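Plinard halts two-arm kitchen trials after gripper fails to release

July 20, 2021

Plinard has suspended unattended running of its two-arm tabletop cell after a gripper stayed closed when it was commanded to open and the arm carried on to its next move. There were no injuries. The cell is used to develop routines for handling cookware, among them placing a toy corn cob in a saucepan and handling the glass lid.

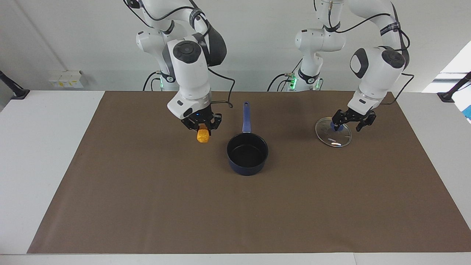
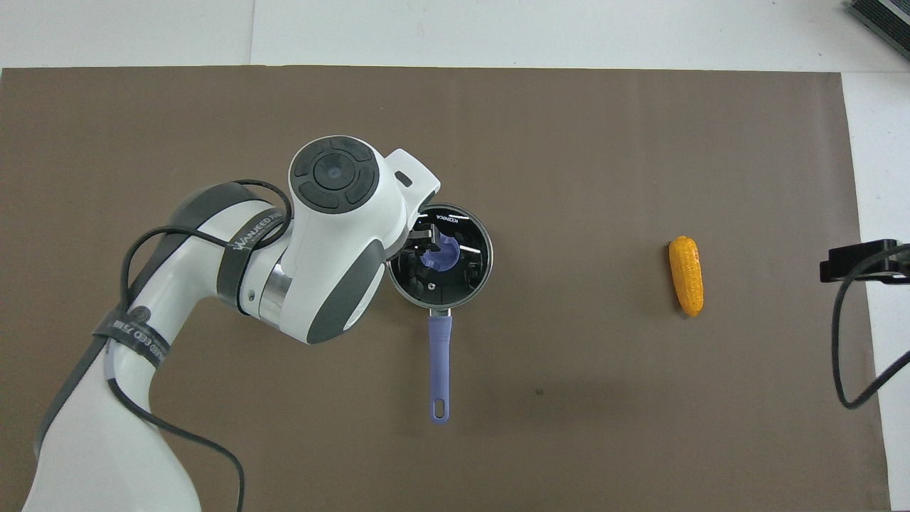 Cookware handling at the Plinard cell.

According to an incident note signed by test engineer Ita Phelan, the fault occurred on a lid-placing cycle. The controller sent the open command and got back an acknowledgment, but the fingers did not move. The acknowledgment confirmed only that the message had been received. The program read it as a completed release and started the retract move with the lid still held. The lid struck the rim of the saucepan and was dragged sideways until the arm tripped its force limit and stopped.

The stop itself worked as designed, Phelan wrote. The limit had been set at 30 newtons in March, when the cell was moved over from software supplied by Drelline. The glass was chipped at the edge and the lid has been replaced.

Inspection found an intermittent connection in the gripper cable, at the plug nearest the wrist. The cable had been in service for 2,000 cycles. Gearóid Carroll, who maintains the cell, said the routing allowed the plug to take load when the wrist turned near the end of its range.

"A worn cable is ordinary," Carroll said. "The program should have checked finger position before it moved. It had the reading and did not use it."

A search of the logs turned up 6 earlier cycles with the same mismatch between commanded and measured finger position. All were on cycles with the corn, where the fingers opened late and the retract move met no resistance. None raised an alarm.

Three changes have been made. The program now waits for measured finger position and faults out if it does not arrive in time. The cable has been replaced and given a strain relief at the wrist. Both arms now stop when either one trips — previously the second arm finished its current move.

Malachy Hennessy, who is responsible for safety at the site, has asked for 8 hours of attended running without a mismatch before unattended work resumes. The second arm's cable will be replaced at the same time. A separate cell at the Pletgate site uses the same release logic and is stopped until its program is updated.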